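How much is 341 demonstrations worth?

I went back to the Hostcombe write-up in May, mainly to be annoyed by it properly. The claim, if you missed it, is that a two-armed robot with proper fingered hands can learn to handle trays from 341 demonstrations, where the older method wanted 900. Theda Haberkorn's group gets the credit, and I do think the filtering idea is clever: throw out the demonstrations where the person driving the arms dithered, then train on what's left.

My trouble is with the throwing out. They collected 585 runs to end up with their 341. Somebody sat there and drove all of them. If I buy a bag of potatoes and bin the bad ones, I've still paid for the bag. Set 585 against 900 and it's a decent saving, but it isn't the one in the title.

Then there's the testing. Six tray layouts, all of them on the same yellow shelf used for training.

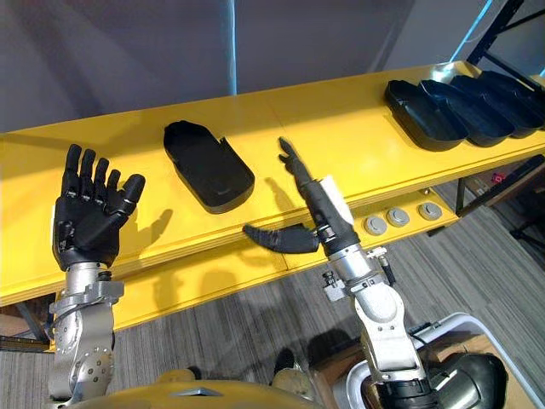

I asked Nabila Chraibi, who has read more of these papers than I have, whether the shelf bothered her. She said the hands bothered her more. With ten fingers to play with, a policy can bodge its way to a grasp that counts as a success and would never survive a heavier tray. The paper scores pass or fail, so you can't tell.

I'd like to see the same filter run by another lab, on a different surface, with the discarded runs published too. Carola Oltmanns at Kedcombe has asked for them. No reply when I last checked.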